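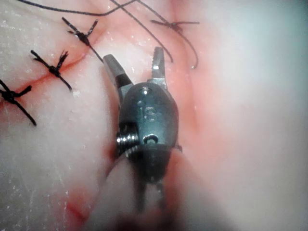 Interrupted stitches are for people who do not trust their own knots, was how Pilby put it on reading our draft, and we have kept the remark because it is half right. A closure made of separate stitches asks for a fresh knot every time, and each knot is a fresh chance to get it wrong. It also means that one bad knot spoils one stitch and leaves its neighbors alone.

4.2 Tying and tail length

The Bakstead protocol, which we followed with more obedience than enthusiasm, treats the knot as the unit of work. Tails are left long until the throw has been set, then trimmed. Of the 467 knots scored, most lost points for tails of unequal length, a fault that harms nothing except the scorer's mood. Tension was the more serious matter. A thread pulled too hard puckers the edges of the wound, and one pulled too gently holds nothing at all.

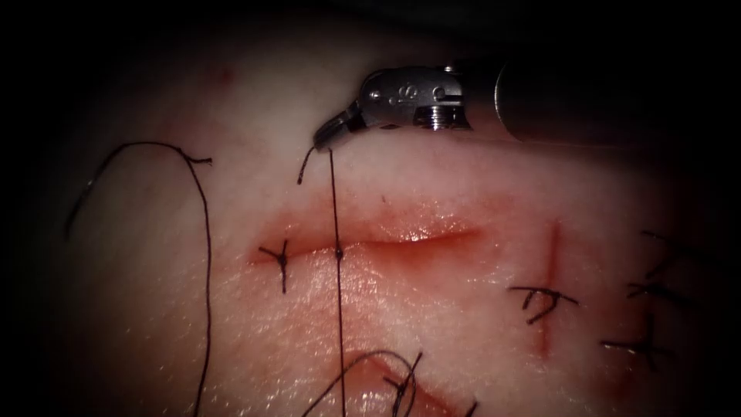

Figure 2. Suture thread held taut over the horizontal incision, with a small knot on the incision line.

Slack thread deserves a section of its own and will get a paragraph. Thread has opinions, and it airs them in loops. 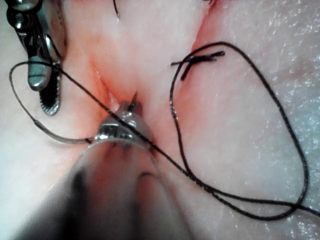

We scored a loop as a fault only when it caught on a jaw or passed under the needle. The Pundesville scale counts every loop, and by that standard four of our best closures would have failed. Two scorers worked separately and disagreed mainly about what "caught" means.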